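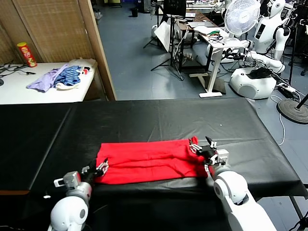 Red cloth folded lengthwise into a strip on a covered table.

Keeping Colored Cottons Bright and Storing Them So They Stay Flat

Most T-shirts wear out in the laundry room and the drawer. The washing takes the color and the storing puts in the wrinkles. These are the habits I have settled on after a good many years of doing laundry for a full house.

Washing

Turn everything dark or bright inside out before it goes in. Close zippers and empty pockets. A hook left open will snag a knit shirt in one cycle.

Use cold water for reds, navy and black. Warm is fine for whites and light grays. A new red item goes in by itself the first 3 times, or with other reds you don't care much about. To check whether it is still losing color, dampen a white rag and press it hard on an inside seam. If the rag picks up pink, keep washing it alone.

Measure the detergent. Too much leaves a film that makes dark shirts look dusty, and people then wash them again and make it worse. If you already have a film, run the load once more with no detergent at all.

Drying

Shake each shirt once by the shoulders before you hang it or put it in the dryer. Dry on low and take the load out while the seams are still very slightly damp. Finish on a rack indoors. Direct sun fades red faster than any other color I own. A line in the shade works from spring through September where I live.

The folding surface

Height matters more than size. If you have to bend, you will rush. I used the bed for years and had a sore back every wash day, then moved to a long table in the spare room. Bare wood can catch on knits, so cover it with something smooth. A black sheet like the one under the red T-shirt further down will do, and it shows up white lint so you can wipe it off before the next load.

Folding

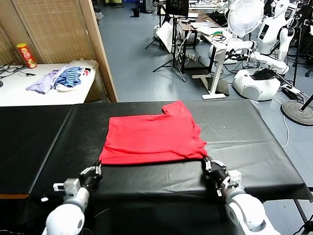 Start with the shirt face down and smooth it from the middle out to the sides. Bring one side in to the center, lay the sleeve back on itself, and do the same with the other side. Fold the hem up to the collar, then once more if your drawer is shallow. Check the corners before you put it away. The upper right one on the red shirt has an edge jutting out where the fabric steps in, and a bit like that will crease under the weight of a stack. Tuck it under and press with your palm.

For dish towels and long cloths, fold lengthwise first and then in thirds. They stand on edge in a basket and you can pull one out without upsetting the others.

Storing

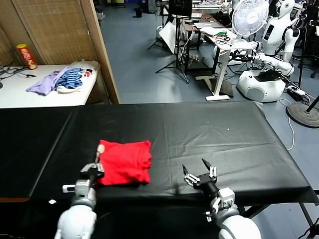

Drawers do better when they are not crammed. I stop filling when I can still slide a flat hand down the side. Heavy sweatshirts go on the bottom or in a separate drawer. A bundle with wrinkled, slightly uneven edges, like the red shirt on the black plastic, is fine for gym clothes but should be opened and done again if it is going away for the season. Off-season clothes need to be completely dry and clean, as old sweat stains turn yellow in storage. Skip airtight bags for cotton and use a lidded box with a little air.

Page updated 26th February

Comments

Olumide Bashir
The rag test saved a whole load of pillowcases for me. Does it work on printed shirts too?

Noémie Bailly
Olumide, I do it on the inside hem of printed ones, away from the design. Works the same.

kuster106
Low heat takes forever in my dryer. I clean the lint screen before every load and that helped some.

We use cookies to remember your settings and count visits. By continuing to read you agree to our cookie policy. Accept / Manage settings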